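My first season with the Vidmar basketball team

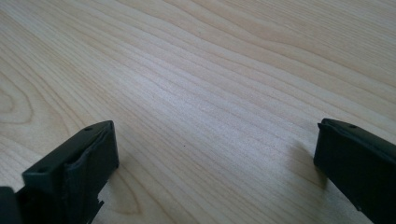
Light on the table

In March I joined the women's amateur team in Vidmar. I had not played for nine years, and in my old country we played slower, with more passing. Here everybody runs.

Our first game was against Satico. We lost by 3 points, and I missed two free throws near the end - I still think of them at night. The coach told me to shoot 50 after every practice. Now I do 100, but my left knee is not so happy.

Next we play away at Nonance. I need to buy new shoes before that.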